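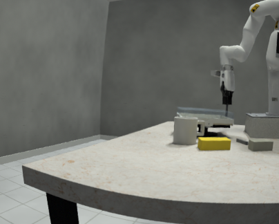 Attached: sim_tabletop, arm over the tray, with the mug and sponge on the marble top.

From: Dinesh Bhuiyan
To: teleop-users list
Subject: Re: Demos in sim, operators drifting to the right of the mug

Cirilo Jaramillo wrote:

> We are collecting remote demos in the simulated scene, mug to rack, two
> operators sharing one leader arm. After the April update we have 933
> episodes saved. When I replay them, a lot show the same thing: the
> operator comes in over the tray first, stops, then backs off to the
> mug. It adds a couple of seconds every time and the policy has learned
> to do it too. It goes to the rack, waits, and then goes for the mug.
>
> Is this a mapping problem or an operator problem? Both of them say it
> feels normal while they are driving. I can post the Harkeo config if
> that helps.
>
> Also, does anyone trim the pauses automatically, or do you just throw
> those episodes out?

Cirilo,

I would look at the start pose before the mapping. We had close to the same layout at Gallegos last year, mug in front of the rack and the arm mounted behind on the right. If the reset leaves the fingers hanging over the tray, the operator has to leave the rack before doing anything else, and most people wait there while they line up the leader arm with the sim arm. It looks like they went to the tray on purpose. Check the first frame of a few bad episodes and see if the arm is already there. If it is, you don't have a strange habit to explain, only a long wait at the start.

What fixed most of it for us was a new home pose, back toward the base and higher up, and a clutch on the foot pedal so recording doesn't begin until the operator presses it. The clutch mattered more than the pose. Before that we were saving everything from the moment the scene loaded, including people scratching their noses.

If the arm is not over the tray in the first frame, then I would suspect the view. With a single fixed camera it is hard to judge how far back the mug is, and the tray walls are see-through, so they don't help much. Operators use the rack as a depth marker because it is the biggest thing near the mug. We added a second view from the left side and our people quit doing it within a session or so. Wodico will render two views without much trouble but you lose frame rate. On our machine it went down to 39 and that was still fine to drive with.

On trimming: I cut pauses at the start and the end and leave the ones in the middle alone. A stop just before the grasp is often the operator checking alignment, and when I cut those out the replays closed the gripper early. Ulell has a script that cuts on joint speed. It works, but set the threshold low or it will eat slow, careful approaches – those are the ones you want to keep.

I would not throw out the 933. Trim the front, retrain, and run it from the new home pose. Our set was 3,490 episodes before we noticed, and maybe a third needed trimming. Hardly any had to be dropped.

Two other things. Do you move the mug and the sponge between episodes? If the mug always starts in the same place, the policy may be following a path and not looking at the mug at all, and then the wait over the rack is just part of the path. And are both operators doing it equally? Split the replays by operator before you change anything.

Yes, please post the config. I'd like to see the scaling on the wrist.

Dinesh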